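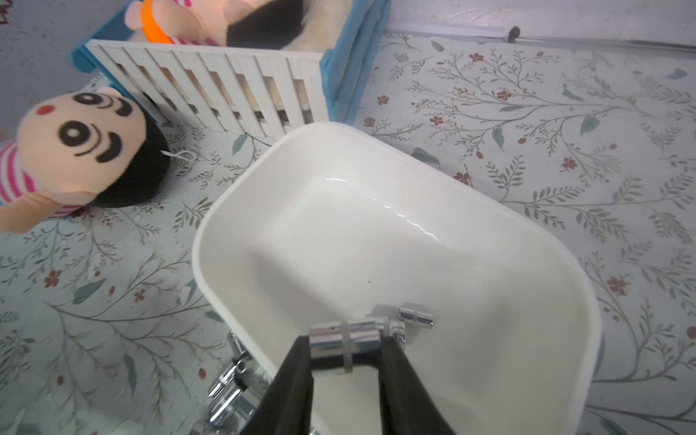
*Hubert Schwaiger*

# Chapter 4: When the Work Moves to a Machine

The making-up room at Sonwood is on the first floor of a former shoe factory in Hollis. The firm repairs and resells play furniture: cribs, baths, prams, kitchens and the dolls that go with them. Used sets come in from nurseries and shops, are taken apart, cleaned, checked for missing pieces, put together again and sold on. It is light work, but it is fiddly, and most of it was done by hand until the firm leased its first robot arm.

The arm was supplied by a company called Prinero. It has two black fingers, and a small camera close to them. In the photograph the fingers have hold of a shiny fitting, with a second piece joined to it, over a small white bath. A crib and two soft dolls are on the same patterned mat. A person can pick up a part like this one without looking. For a machine it is a difficult object. It is small, it reflects whatever is near it, and it has to go on the right way round.

This chapter is about what happens to jobs when a task of that size changes hands. Chapter 3 dealt with large plants, where whole lines were rebuilt around machines. Sonwood is a different case. The benches stayed where they were, the staff stayed, and one part of the day's work was moved.

## Tasks and jobs

A **task** is a single piece of work with a start and a finish: fitting a tap, sewing on a button, printing a label. A **job** is the bundle of tasks that one person is paid to do. The two words are often mixed up in newspapers, and a report that says a machine "can do the job" usually means that it can do one of the tasks.

Before the arm came, a maker-up at Sonwood did the following in a normal shift:

- opened the crate and sorted the parts
- checked the parts against the list
- cleaned the hard pieces and brushed the soft ones
- fitted small metal and plastic parts
- put the set together and packed it
- wrote up anything missing or broken

The fourth item was given to the arm. The other five were left with the makers-up, although none of them stayed quite the same. Sorting, for instance, had been done loosely, with parts tipped into a tray. The arm needed them separate and within reach, and so sorting took longer and had to be done with more care. Writing up took longer as well. A maker-up now notes which fittings the machine dropped or put on crooked, and these notes go back to Prinero at the end of the month.

## Who gains the time?

Sonwood had expected to save time, and it did. In the July after the arm was installed, the room made up 652 sets. The manager's target had been 500. What the figure does not tell us is how the extra work was shared out, and here the staff and the manager gave different accounts.

The manager pointed to sore hands. Fitting small parts is hard on the thumbs, and two of the older makers-up had asked to be moved off it. Both were glad to see it go. Others had liked that part of the day. It was the one stretch when they could sit down and talk, and with the fitting gone they were on their feet at the sorting table or the packing bench for most of the shift. One of them said that she was less tired in the hands and more tired everywhere else.

There was also the matter of pace. A person who is fitting taps can slow down after lunch. The arm keeps to one speed — and the people on either side of it find that they keep to that speed too, whether or not they have been told to. Writers on work call this **machine pacing**. We shall meet it again in the section on warehouses.

## Skill, old and new

It is easy to say that a machine takes skill out of a workplace. At Sonwood some skill did go. New starters no longer learn to seat a fitting by feel, and when the arm is switched off for repair there are fewer people in the room who can take over.

Other skills have come in. Someone has to know how to lay out parts so that the camera can find them, when to stop the arm, and how to show it a piece it has not handled before. The last of these came up when the firm began taking in Mokomen bath sets, which have a tap of another shape. Two makers-up spent a week on it. They were paid at their usual rate, and the pay grades were not changed until the following year. Who should be paid for teaching a machine, and how much, is taken up in section 4.3.

## What this chapter covers

Section 4.1 sets out a way of breaking a job down into tasks and asks which of them are likely to be moved. Section 4.2 looks at pace, rest and injury. Section 4.3 is about training and pay. Section 4.4 returns to Hollis two years on, when a second arm had been ordered and the makers-up had asked to be consulted before it was put in.

Before reading on, choose a job you have done yourself, paid or unpaid, and write down its tasks in the order in which you did them. Keep the list by you. You will need it for the first exercise in section 4.1.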